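Skellon opens new evening courses in Sallitz

Sallitz, September 24, 2018 – The language school Skellon starts its autumn programme in October, with 26 evening courses for adults. 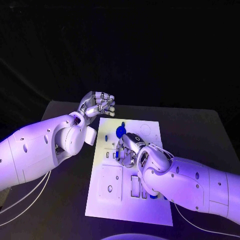

What is new this year

For the first time, the school offers Portuguese and Finnish. Each course has 13 lessons and takes place in the Saltance building, next to the old post office. Beginners are welcome in all groups – a short test is only necessary for the higher levels.

Registration

Places can be booked at the school office or by telephone until the first lesson.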